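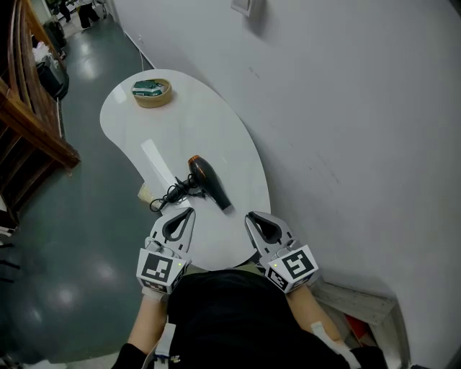
Figure 1. Hair dryer on a white table, with a round basket at the far end.

Home Project Modules Reports Contact

Visitor flow and wayfinding at the Cerska Museum of River Trade

Student project report, Cultural Tourism and Visitor Studies
Authors: Johanna Ortner, Engelbert Zürcher

1. Purpose

The Cerska Museum of River Trade occupies a former customs warehouse on the east quay. It is the second most visited attraction in the town after the castle, but the upper floor receives far fewer visitors than the ground floor. The project set out to establish where visitors turn back, and to propose changes to signs and printed material that the museum could make without building work.

2. The building

The warehouse has two public floors joined by a stone staircase and a lift. The entrance is on the quay side. Ticket desk, cloakroom and shop share one hall, from which the visitor can enter Room 1 (boats and rigging) or Room 4 (weights, measures and customs seals). The rooms are numbered clockwise, so a visitor who enters Room 4 first meets the numbers in reverse order. The staircase opens off the back of Room 3, behind a partition put up for an earlier exhibition and never removed. The lift is beside the cloakroom and carries no sign for the upper floor, only a plate with the maker's name and the load limit.

The upper floor holds the Marti collection of harbour paintings and the map room. The map room has the best view of the river in the building.

3. Method

Observation took place in June, between 10.00 and 16.00. One observer stood in the entrance hall and one at the foot of the staircase. Routes were marked by hand on a floor plan, one sheet per visitor or group. Where a group split up, the route of the person carrying the tickets was followed. School parties were left out, as they are led by museum staff along a fixed route.

In total 71 routes were recorded. Five sheets were discarded because the visitor could not be followed through Room 2, which has two exits. This left 66 routes for analysis.

The plans were redrawn in Trostix, the mapping program used on the course. Staircase and lift had to be entered as separate links, which took longer than planned.

4. Results

Of the 66 routes, 36 included the upper floor. The remaining 30 ended on the ground floor. Most of these passed through Room 3 and continued to Room 4 without going behind the partition. Only 2 routes used the lift to go up. Both were groups with a pushchair, and both had asked at the desk.

Visitors who started in Room 4 reached the upper floor less often than those who started in Room 1. The difference is visible on the plans, but the sample is too small to say how far it would hold in other months.

The free leaflet shows both floors side by side on the same page. Several visitors at the staircase turned the leaflet round more than once, and two asked the observer whether the map room was in a different building.

5. Proposals

a) Move the partition in Room 3 to the side wall, so that the first steps can be seen from the doorway.
b) Put a floor list next to the lift, in the same lettering as the room numbers.
c) Print the upper floor above the ground floor on the leaflet and mark the staircase on both.
d) Place a sign for the river view in the entrance hall.

Proposal (a) was discussed with the museum. The partition carries the power supply for two display cases and would need an electrician. Proposals (b) to (d) can be done with the next print order, which goes to Jarance, the firm that already produces the leaflet.

6. Limits of the work

Ticket type was not recorded. Visitors with a combined castle ticket may have less time, and this could explain part of the result. Weather was noted for each session but not used — all sessions were dry. A second round of observation after the new leaflet is in use would need the same two positions and the same hours to be comparable.

The redrawn plans and the blank observation sheet are held with the course office.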